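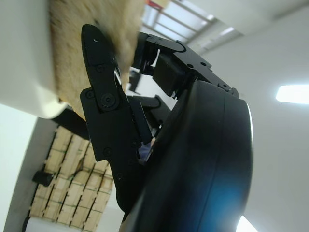
Reynaldo Marquez wrote back after my last report to say he'd enjoyed it but still couldn't tell whether anybody on Firkard Road was driving any slower. Fair enough! So I'll start with that this time and save the paperwork for later.

Yes, at the north end. No, at the south end, or not enough for me to brag about it. The limit past the school is 25, and the readings from the north end show most cars now coming through close to it in the morning. The south end is a long straight stretch with a slight downhill, and people still come off it like they're late for a flight. The painted narrowing we did there with Agbayani money looks great and I'm proud of it, but paint alone isn't doing the job. I'd like to try the plastic posts next, which were in our first proposal as a backup (page 5, if you still have it handy).

The crossings themselves. Three are finished and open: the one at the school gate, the one by the post office and the one at the bus turnaround. All of them have the new ramps, and the post office one has the median island, so people on foot can do one lane and then the other. I've walked it with my mother, who uses a cane and has opinions, and she likes the island but thinks the curb on the west side is still too tall. I measured it and it's within the standard. I've asked the crew to look at it anyway when they're back for the striping.

The fourth crossing, at the clinic, is late. The gas company has a line under the spot where we want the pole for the flashing light, and it's shallower than their map said. We can move the pole 8 feet east, but that puts it in front of the clinic's sign, and the clinic (very nicely) said they would rather it didn't go there. I have a drawing that puts it on the other side of the driveway and I'm waiting for the county to sign off. I don't have a date from them yet. I call a lot.

The flashing lights from Flimier are a happier story. They came in the box with the wrong mounting collars, Flimier swapped them without any fuss, and the two that are up come on when you push the button, every time I've tried. The one at the school gate used to time out too fast for a class of first graders holding a rope, so we had it set longer. The crossing guard asked if she could have a remote for it. Not in this budget, but I wrote it down, and I kind of want one for her too.
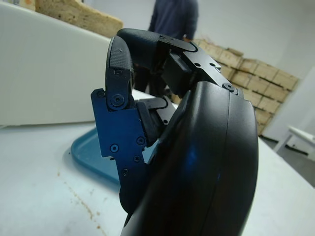 Would the parents put up with losing the parking along the school fence, Jocelyn Lagman asked at the open evening, or would we just be moving the mess around the corner? I didn't have a good answer that night, so I went and stood around the corner for a few mornings to find out. Some of it did move. Cars are stopping on Fusham Lane now, partly on the grass, and kids are getting out on the traffic side. But the sight line at the school gate is so much better without that row of vans that I don't want to give it back. What I'd like to do is make a proper drop-off spot on Fusham Lane, with a curb on the right side and a bit of sidewalk leading back to the gate. It's a small job and I think it fits inside what we have left.

On money: we've spent 60 percent of the grant. Concrete ran over, signs came in under, and the traffic control line (cones, flaggers, the arrow board) is the one I'm watching, as the clinic delay means paying to set all of that up a second time. I'm not asking for more. I am asking for permission to shift what's left in signs over to cover it, and I've put the form in with this report. If it needs a different signature, tell me and I'll run it over.

Coming up: the last of the striping while the weather's dry, the clinic pole as soon as the county lets go of the drawing, and another round of speed readings once school is back in session, so we're comparing like with like. Summer numbers on a school street are no use to anyone. I'd expect to have the new readings to you in November, south end included, posts or no posts.

I could also use a yes or no on the posts before the striping crew comes out, so they don't paint over the spots where the bases go.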